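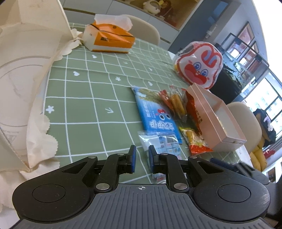
The green tablecloth with the hearts and stars, still on the kitchen table.

Feb 28, 2023

Slept badly and got up before it was light. The boiler man from Bastos came at eight and left again by half past. The valve is original to the house, 1957, and he has to order one from Pludell. $158 for the part, labor on top of that. I told him to go ahead.

Spent the rest of the morning on Dad's letters. I'm up to the year he worked at the mill in Starnby. He wrote home every Sunday and mostly complained about the food and the price of boots. One letter mentions a dance and a girl in a yellow coat, and then she never comes up again. Mom had brown coats as far as I know. I'll ask Aunt Tainá when she calls.

Walked to the post office after lunch. Sidewalks bad on the north side, fine past the school. Mailed the tax forms and the seed order. Ran into Yannick Marchal, who wants to sell his car for $900 and thinks I should buy it. I said I'd think about it. I won't.

Soup for supper, the last of the leek. Read two chapters and gave up on the third. Need to call the dentist and move the appointment to May.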